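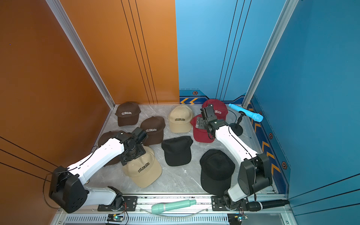
4.2 Setting up the cap sorting task

Use these steps at the start of each club session. Two students work at each station: one runs the arms, the other keeps the log sheet.

1. Switch on the controller and wait 30 seconds before touching the software.

2. Place the caps on the tabletop. Mix the colors and turn the brims in different directions. Caps may lie close together, but do not stack them.

3. Open the Baninness program and select Two Arms. Choose Home and let both arms stop moving.

4. Set the speed to 20 percent. Teams that have passed the Thursday check with Ms. Tokarz may use 54 percent.

5. Press Start. The arms take turns, left first.

6. Write down each cap that is dropped or put with the wrong color.

Note: If a gripper closes on a brim and slips, press Pause and move the cap by hand. Count it as a drop.

Caution: Keep hands, sleeves and hair outside the enclosure unless the program shows Paused.

Caution: Do not pull on the arm cables. If a cable catches at the elbow, press Stop and tell the instructor.

To repeat a run, go back to step 2. Each team gets 4 runs per session. Scoring is covered in section 4.3.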